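Thursday, 2.40 pm. Gripper comparison, lamp base.

Zorkodis fingers on the left arm, Fokico pads on the right. Force limit 245 on both, same units as the August sheet. Polished metal is a poor colour for the side camera, so I dropped the exposure to 2000 before logging. Seija thinks 1509 is better. Will try it.
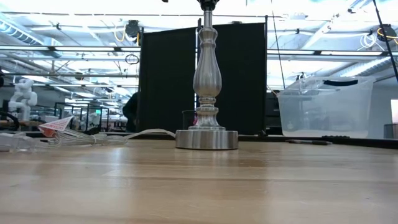
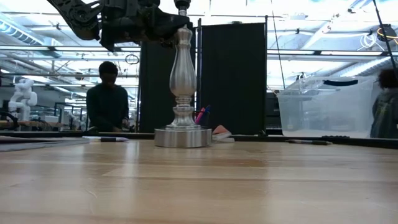
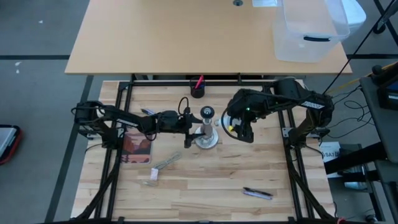
Fokico pads grip the neck better but close slower. Zorkodis fingers slide on the curved part unless centred. Log is run 2843. Marisol to ask Egger for softer pads.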